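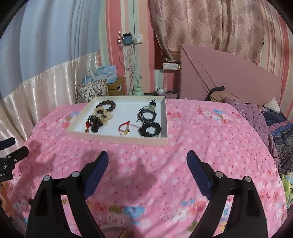 OK so quick one tonight because I have to be up at 5:40 and I still haven't showered. I finally did the bracelets.

If you've been reading a while you know the bracelet situation. Bottom of the sock drawer, bottom of two different bags, one in the car cup holder since August. Hair ties in with them, all of it in one big tangle. I'd pull out a scrunchie in the morning and three cords would come with it, and then I'm standing there late for the bus picking at a knot with my teeth.

Anyway. Dumped everything on the bed after dinner. Pink flowery bedspread, terrible surface for finding small things on, every dot looks like a bead. Took me forever to be sure I had it all.

The box is just a shallow white one, open on top. It came with some candles from Lestine that my aunt sent and I'd been keeping it on top of the wardrobe for no reason at all. I almost bought one of those Drulberg drawer organizers, the kind with the little velvet slots, had it in the cart and everything. Closed the tab. Slots are great if you own rings. I don't own rings. I own lumps.

First try was by color. Bad idea, nearly everything I like is black or brown or red, so I had one giant black pile and then one lonely green thing. Second try was by how often I wear it, but that changes every week. What stuck in the end was just two sides with a gap down the middle. That's it, that's the whole system. If the gap goes away I know I've been lazy.

Left side has the big dark brown beads, which I wear to death, and the cream scrunchie, and the black beads with the red tassel. The scrunchie sits half on top of the brown beads and I've decided that's fine. It keeps them from rolling.

Right side is the thin stuff. The jade one on the dark cord, the red string with the little gold charm, the black scrunchie down in the corner. Thin stuff is what tangles so I laid each one in it's own loop and tried not to let them touch. Mostly worked. The cords want to hug each other, I don't know what to tell you.

Things that did not make it back in:

— a stretchy bracelet that had gone all slack, you could see the elastic
— 2 hair ties with the metal bit (these eat hair, why do I keep them)
— an anklet from Ortuño that I have never once worn on an ankle
— a single earring, no partner, goodbye

The anklet I feel bad about. It was a present. It's in an envelope on the desk until I decide, so really it's just moved house.

Also the claw clip. I went back and forth on the claw clip. It's tall, it's bulky, and it looks silly next to flat things, but if it doesn't have a spot it ends up under the pillow and I find it at 2 am with my ear. So it gets the front of the left side, standing up.
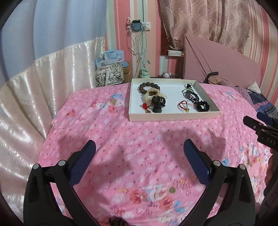
Rocío Segura wrote back within a minute when I told her all this, saying that I should take the jade out and hang it on a hook by itself, that cord goes stiff and kinked if you leave it folded over for months, and that hers cracked right at the knot last winter. She also thinks scrunchies don't belong in with jewelry, full stop, because of the lint.

Ugh, she has a point about the lint. I did find fluff on the tassel. But I get ready in the dark with one hand and I want the hair stuff and the wrist stuff in the same place, so the scrunchies stay for now. The hook I might do. There's a pack of the stick-on ones in the kitchen, but I'm scared of what they'd do to the striped wallpaper, so maybe the inside of the wardrobe door instead.

Still to do is necklaces, wich I am not even looking at this week. They live in a mug. Every chain I own is in that mug and I think by now it's one chain.

Going to shower. The box is going on the dresser tonight, left of the lamp, and I'll try it for a month and see if the gap survives.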